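会议纪要:旧工作站拆装台整理碰头会

分享 14 评论 10 收藏

先说一句,这次又是我记。上次记得太简略,被说“看完跟没看一样”,所以这回我尽量啰嗦点,想到哪写到哪,大家凑合看。时间是下午三点开始,地点还是Castville二楼靠里那间维修室,椅子不够,有两位全程站着,辛苦了。

一、上回遗留的事

上回说要把Lerport那批旧工作站的配件清单补齐,补了,表格里现在是1,096行。我自己翻了一遍,重复的还不少,同一种内存条有的写“内存”,有的写“DIMM”,有的干脆写“条子”(写“条子”的那位我就不点名了,反正大家都知道)。会上定了,以后统一写“内存”,后面跟容量,容量不清楚就写“待查”,别空着。空着的格子筛选的时候特别烦人。

标签机的色带到货了,放在门口柜子第二层。上一卷用得那叫一个快,请各位不要再拿它打自己饭盒的名字。

Plerell那边答应给的防静电袋还没到,我又催了一次,说是这个月底。先用手头剩下的,大号的省着点,主板优先。

二、台面怎么摆

这一条吵得最久,光它就花了小半个钟头。

起因是有人觉得现在的台面太乱,螺丝、扎带、拆下来的小零件全混在一起,找个东西跟翻抽屉似的。另一边觉得只要主板在右、放零件的托板在左,中间别堆东西,就够用了。我个人站后面这一边,纪要里本来不该写我站哪边,但我是记的人嘛,就写了!

最后大家同意这么来:托板固定用灰色那块,不再混用以前那几块自己锯的泡沫板。泡沫板掉渣,掉到插槽里清起来要命。灰色托板上每个位置放什么就放什么,CPU放方坑里,盖子朝上;长条形的东西插到下面那几个带槽的小夹座上;硬盘靠着托板的边放,带托架一起放,不用把盘从托架里卸出来。

有人问那托板底下要不要垫东西,讨论了一下,结论是不垫,直接搁在铝台面上。垫了软的反而晃,按的时候心里没底。

还有一条是我提的,也通过了:喝的东西一律放窗台。上次那杯豆浆离主板也就一个手掌的距离,我现在想起来还冒汗。

三、拆装顺序

Singhal项目的那份操作单我们之前一直照着用,但它是给另一款机箱写的,有几步对不上。会上当场拿台子上的Dell板子对了一遍,边对边改。

改完的顺序大概是:先断电、戴手环,然后开侧板,硬盘连托架拿出来,再动内存,最后才碰CPU。装回去反着来。以前有人喜欢先动CPU,说趁手稳,大家听完都摇头,插座里的针脚那么细,旁边还插着别的东西的时候伸手进去,袖子一带就完了。

关于CPU插座的压框和拉杆,多说两句。拉杆要先往外拨一点再往上抬,别直着硬掰。压框打开以后就让它敞着,不要半开半合地搭在那儿,看着像盖上了,其实没有,换个人来接手很容易误会。CPU取出来马上进托板的方坑,不许放桌上,不许拿在手里聊天(说的就是我,我认)。
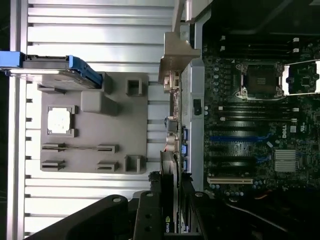 四、插槽和编号

这块板子上CPU插座两边各有一排内存槽,新来的同事问哪边算第一组。问得好,因为我们自己人叫法都不一样,有人叫“上面那排”,有人叫“左边那排”,全看自己站在哪儿。

定下来的办法是:以Dell标志的字正着看为准,字正了再说上下左右。板子转了方向,记录的人也跟着把头转过去,别偷懒。编号不要往板子上贴纸,在记录本上画个小图就行,画得丑没关系。

蓝色那条长的PCIe槽单独记一行,黑的和米白色的PCI槽按顺序往下排。有人提议再拍照存档,大家没意见,照片跟记录本用同一个编号。

内存槽两头的白色小卡扣,请轻一点。已经有板子断过卡扣了,断了以后条子插是能插,就是总觉得没到位。拔的时候两头一起压开,不要只压一头然后斜着往外拽。

五、散热片和清灰

那块银色带鳍片的芯片组散热片,这次不拆。有人手痒想换导热垫,会上否了,理由也简单,卡脚老了,拆下来未必装得回去,现在又没有备件。清灰用软刷子顺着鳍片的方向刷,压缩气罐离远点喷,罐子别倒过来。

清灰统一放到走廊尽头那间做,维修室里不许吹。上次吹完,我的键盘缝里全是灰,打字都涩。

六、工时和排班

每台从开盖到装回,先按15分钟估,熟手可能用不了,新手肯定不够,够不够做几台再看。我们一致觉得头一批不赶,做慢一点,先把记录做全。

10月的排班表已经贴在门背后,想换班的自己两个人商量好,改完在旁边签个字,不要只在群里说一声就算了,群里的消息翻两页就找不着了。

七、杂项

台灯的开关接触不良,拍一下才亮,已经报修。

螺丝盒的盖子又不见了一个,谁顺手拿去当杯垫了请还回来。

有人问废旧硬盘怎么处理,这个不归我们组定,我去问,问到了发群里。在那之前都先收进铁柜,别扔,也别带走。

会后还要做的:我改操作单,改好打印一份压在台子边上;表格里重复的行由录入的同事分头合并,合并之前先备份一份,千万先备份;防静电袋我继续催。

下次碰头还是下午三点,还是这间,麻烦各位自带椅子。

分享 14 评论 10 查看全部评论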